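Pramport, grupo de buenas prácticas en robótica
Acta de la reunión de marzo

Se abre a las 9:40. Queda aprobada el acta anterior.

1. Manipulación con dos manos. Los envases se sujetan con ambas manos hasta salir del cajón. Velocidad máxima: 70 mm/s.

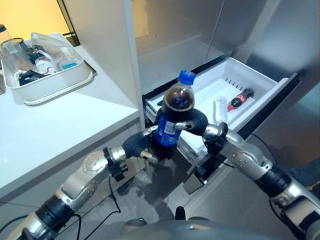 Andelitz pide admitir hasta 600 g con una sola mano. Cillier propone 400 g y así se acuerda.

2. Registro de caídas. Fang enviará el formulario corregido. Sigue pendiente el apartado 13.

Se levanta la sesión a las 11:15.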